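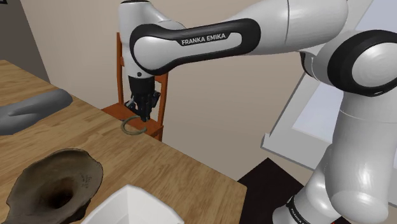
Light wooden table top (computer rendering)

Nitthorpe Community Help — Home and Building Care — Furniture and Surfaces

White rings and dull patches on light wooden tables: what finish should be used?

Asked by: Pruvdale Reading Room
Status: Open

Our organization maintains nine light wooden tables for public use. They were bought secondhand in May from the Lirkden school district, and no record of the original finish came with them. Several now show white rings where cups have been placed, and the areas where visitors rest their forearms have become dull and slightly sticky to the touch.

We are currently cleaning the tables each evening with a general spray cleaner and a paper towel. A local supplier has recommended that every top be sanded to bare wood and coated with Farouk Hardwax, for which we have been quoted 1,000 dollars in materials and labor. Our budget for furniture upkeep this year is 500 dollars.

We request advice on the following points. Can the finish already on the tables be identified without sending a sample away? Can the rings be removed without sanding? Is a hardwax product suitable for tables used by the public, including children? The room is closed only on Saturday, so any treatment requiring a longer closure would have to be done a few tables at a time.

3 answers

Answer 1 (accepted by the person who asked)

The finish should be identified before any money is committed. Select a spot on the underside of one table where the finish wraps around the edge. Apply a drop of denatured alcohol with a cotton swab and wait one minute. If the surface softens, the finish is most likely shellac. If nothing happens, repeat on a fresh spot with lacquer thinner, with the windows open and gloves on. Softening at that stage indicates lacquer. If neither product has any effect, the tables probably carry a varnish or a two-part coating, as is common with furniture made for schools. An oil or wax finish behaves differently again: a drop of water left for ten minutes will usually darken the wood beneath it.

White rings generally mean that moisture is held in the finish and has not reached the wood. Dark rings are another matter and do often require sanding. For white rings, place a clean cotton cloth over the mark and pass a warm iron over it, without steam, for a few seconds at a time. Lift the cloth and check after each pass. If the mark remains, a small amount of paste wax rubbed in with very fine steel wool, always along the grain, may reduce it. Try both methods on the least visible table first.

The sticky areas are a separate problem. They may be a buildup of skin oil and cleaner residue, or the finish itself may have begun to break down. Wipe one area with mineral spirits on a cloth, let it dry fully, and feel it again the next day. If it is smooth, the finish is sound and the table needs only a proper cleaning. If it is still tacky, that table will eventually have to be stripped.

As to the spray cleaner, please check the label for ammonia. Our own building in Nitthorpe used an ammonia product for several years and the damage to the lacquer was considerable. A damp cloth with a little dish soap, followed by a dry cloth, is enough for daily use.

Comment from Pruvdale Reading Room: Thank you. The alcohol had no effect and neither did the thinner. The iron removed two of the rings and left a third unchanged. The cleaner does contain ammonia and has been withdrawn.

Answer 2

Hardwax is a reasonable product and can be repaired in patches, which varnish cannot. It must go onto bare wood, however, and most brands ask for a week or more before the surface is washed or covered. One closed day will not be sufficient. Rags soaked in oil products can catch fire by themselves and must be laid flat outdoors to dry or kept under water in a metal can. Ask the supplier for the safety sheet before allowing children's use.

Answer 3

Buy coasters. We paid 2,000 dollars to have ours redone and the rings were back by the summer.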